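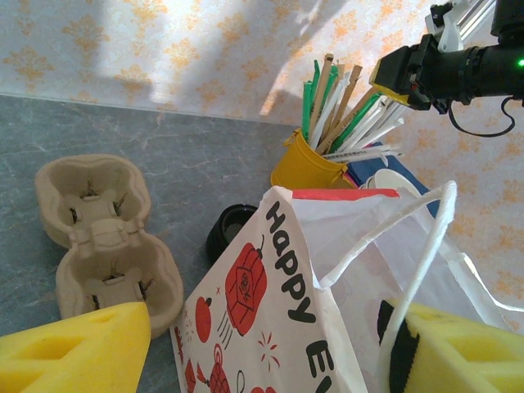 Is the tap water in Skenmont safe to drink after the landfill leak?

If you're on town water, it's fine to drink. It comes down from the Gostomport reservoir and the leak is miles below that. If you're on a private well near the creek, stick with bottled until your test comes back.

OK so, a thread for everyone who's been messaging me about Jamness Creek. I went to the meeting last night and I took way too many notes.

First, what got out. The pond at the bottom of the Lumanlan landfill catches the water that drains through the trash (leachate, if you want the fancy word). After the big rain the pond went over its bank on the creek side and kept going for most of the night.

The company's number is 40 truckloads' worth. Karim Abdel Rahman from the county said he isn't signing off on that yet, he wants to see the pump logs first. Good!

The smell people keep asking about is mostly ammonia. It's worst at the footbridge and by the ball field. By the time you get down to the old mill I couldn't smell it at all, but I've had a cold so don't go by me.

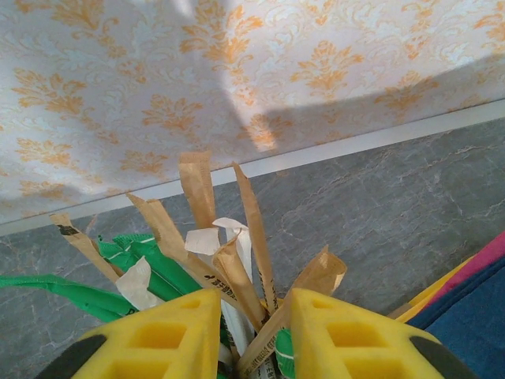 A bundle of brown kraft-paper wrappers

Fish. Yes, there are dead fish. Shaimaa Bouzid walked the bank with two people from the state and they counted 500, mostly suckers and small bass, between the landfill outfall and the railroad culvert. She said there are surely more under the brush they couldn't get to.

Please don't go pick them up. And keep your dogs out, mine got into the creek back in May for a totally different reason and I still remember the vet bill.

Wells! The county will test yours for free if you're within 1,000 feet of the creek. If you're past that line you pay 90 dollars, and people were NOT happy about that part. There was a guy whose house is on one side of the line and his well is on the other. They told him they'd get back to him.

You sign up at the county health counter, the one downstairs, not the permit window. Bring your address and your well tag number if you have it. If you don't have a tag number they can look it up but the line moves slow.

Results take a week, maybe more. Rawan Haddadin runs the lab end of it and she was very straight with us – they have one machine for metals and it's already booked up.

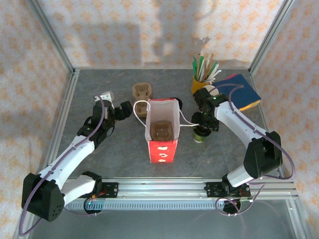
Issue 40

Back to it, sorry, had to go get dinner on.

The thing I really wanted to know was why the pond was that full to begin with. Somebody asked, and the Lumanlan rep said one pump was down and a part was on order. On order since when? He didn't have the date with him. Montserrat Alcaraz asked him three times, very politely, and he still didn't have it.

They've got a temporary pump going now and sandbags on the low side. The state wants a real fix, meaning a taller bank and an alarm that calls an actual person. No deadline that I heard.

Also heard a rumor that the swimming hole is closed all summer. The signs only say until further notice. If I find out more I'll add it down here.

Couple of replies to things in my DMs:

Gardens – if you water from town water, eat your tomatoes. If you pump from the creek, stop for now.

Kayaks – no.

The heron – I saw it this morning, standing up by the reservoir road, looking OK to me.

Next meeting is in the same room, and Hazem Samir is collecting written questions ahead of time for people who can't make it. Mine is going to be about that pump part.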